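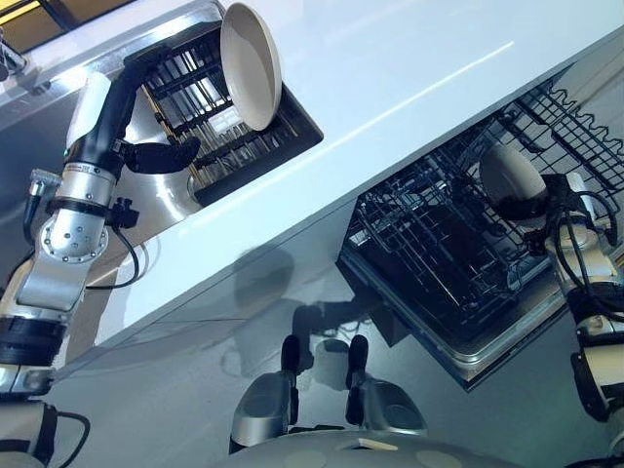

Why does a tennis match have to be won by two clear points in every game? Because the people who wrote the scoring wanted the server and the receiver to each get a fair crack at both sides of the court before a game could end on a tight score. From deuce, the first point is played to one side and the second to the other, and you need both.

Chapter 4
Keeping Score, and What the Score Does to You

I put this chapter after the ones on grip and footwork, and a few of my students have told me it should come first. They may be right! You can rally for months without knowing what "ad out" means, but the first time you play a set for real, the scoring is going to push you around more than your opponent does.

Let me start with a match I lost. It was in May, at the public courts in Cestbridge, and I was playing Parveen Khan in the second round of a club tournament. She won 6-4, 7-5. When we sat down with a friend's scoring notebook afterward, we added up all the points, and it came out to 123 in total. I had won more than half of them. Parveen laughed for a good long while about that, and I went home and started making the notes that turned into this chapter.

How does a person win more points and lose the match? Tennis throws away your extras. If I win a game without dropping a point, I get one game. If you win a game after five deuces, you get one game too, and all those points I scored along the way are gone. A running total (like in basketball) would have had me ahead that day. Tennis keeps wiping the board clean, and then it wipes it again at the end of the set.

So the points aren't equal in what they do for you, even though each one is called out in the same flat voice. Take a game where the server is up 40-love. The next point matters a little. Now take the same server, same court, same balls, at 30-40. Lose that one and the game is over, and the serve has been broken. We'll put real numbers on this in section 4.3, where you'll build a small table showing the chance of winning a game from every score -- don't panic, it's multiplication and addition, and you can do it with a pencil.

Before we get there, a few words you'll need.

A game goes love, 15, 30, 40, game. At 40-40 we say deuce, and from there somebody has to win two points in a row. The first of those gives the player "advantage," and if the next one is lost, it's back to deuce. Some leagues skip all this and play a single deciding point, which we'll call no-ad scoring.

A set goes to the first player with six games and a lead of two. At 6-6 most events play a tiebreak, first to seven points, again with a lead of two. One player serves the first point, then the serve switches every two points after that. Nearly everyone gets this wrong the first time (I served three in a row in my first tiebreak and had to be told by a twelve-year-old).

A hold is a game won by the server. A break is a game won by the receiver. A break point is any point where the receiver needs just one more for the game.

You'll see two sets of match records all through the chapter. The first is from the Lodwood summer league, where I helped keep the books and where 103 matches were played with regular scoring. The second comes from Natália Macedo, who coaches juniors at the Zamudio club. She gave me 48 matches of no-ad play, every point written down in her tiny, tidy handwriting. I've typed them all up in the back of the book, and if you find a mistake, it's mine.

Try this before you read on. Find a friend, or a wall and some imagination, and play one set while writing down who wins each point. Mark the break points with a star. When you're finished, look only at the starred ones and see how they went. My own page from that loss to Parveen had nine stars in my favor, and I won exactly one of them, on a double fault.

4.1 One Game, Point by Point

We'll begin with the smallest piece. Suppose the server wins six points out of every ten, and suppose (this is a big suppose, and we'll poke at it later) that nothing changes from one point to the next. No nerves, no tired legs, no wind picking up at the Wultden end of the court.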